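Grergate Homano Fuzz & Echo Pedal

Home > Guitar Effects > Fuzz > Grergate

In stock, usually posted the next working day

If you have ever sat on the bedroom floor with a record sleeve on your knees, wondering how on earth they got that guitar to sound so enormous and so sleepy at once, then the Homano was made with you in mind. It is a fuzz and a tape-style echo in a single box, built by Grergate in small batches, and it has been the pedal we reach for in the shop when the kettle is on and someone says "go on, play something slow".

Teemu Laitinen, who designs everything Grergate puts out, spent years playing in a heavy, drifting sort of band where every song went on for nine minutes and no one minded. He wanted the fuzz to feel old and a bit unruly, and he wanted the echo to sit behind it like another player in the next room. The two sides can be used separately, each with its own footswitch, but they were voiced together and you will hear that as soon as you have both of them on.

The fuzz side has three knobs: Volume, Fuzz and Lean. Volume and Fuzz do what you would hope. Lean is the interesting one, and it shifts the weight of the sound from a thick, woolly low end (lovely for riffs, and very kind to single-coil pickups) through to something thin and buzzing that will cut through a loud drummer. It also cleans up beautifully from the guitar's own volume control, so you can roll back for a verse, have a nearly clean tone with a little dust on it, and then open up again when the chorus comes round. 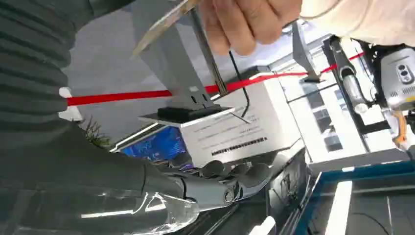

3 min read

The echo side is where the late nights come in. There are two modes, Short and Long, chosen with a little toggle between the footswitches. Short is a quick slap that thickens everything up and makes a trio sound like rather more people than it is. Long gives you slower, darker repeats which lose a bit of their top end each time round, and if you push the Repeats knob past three o'clock they begin to build on themselves in a way that is great fun and should probably be warned about if you live in a flat!

Wissam Srour, who plays guitar in Semaan, had one of the early ones on the road with him and used it for the whole of their last record. He leaves the echo on Long for entire sets and brings the fuzz in and out over the top. "I stopped carrying my other fuzz after the second gig," he told us when he came in one Wednesday for strings. "I kept meaning to put it back on the board and I never did." We have tried his settings and they are marvellous, though you do need to play rather fewer notes than you think.

A word on order. We get asked a great deal whether it should go before or after a wah, and our advice is to try the wah first, as the fuzz keeps more of its body that way. If you have a buffered tuner at the front of your board, move it behind the Homano and see whether you prefer the feel. Most of us do.

What you get

Homano Fuzz & Echo pedal
Cloth storage bag
Printed settings sheet with Teemu's own favourites
Four stick-on rubber feet

Details

Controls: Volume, Fuzz, Lean, Time, Repeats, Mix
Switches: Fuzz on/off, Echo on/off, Short/Long toggle
Power: 9V DC, centre negative (supply not included, no battery option)
Input and output: standard mono jacks on the top edge
Guarantee: 3 years, parts and labour

Each batch is 40 pedals and the next one is due in March, so if the button says sold out, do pop your email in the box and we will write to you before they go on general sale.

Delivery and returns

Postage is free within the UK. You are welcome to send the pedal back within a month if you don't get on with it, as long as it is in the condition you received it, and please leave the rubber feet on their backing sheet until you are sure.

You may also like

Zotport Slow Phaser
Grergate Clean Boost
Patch leads, set of six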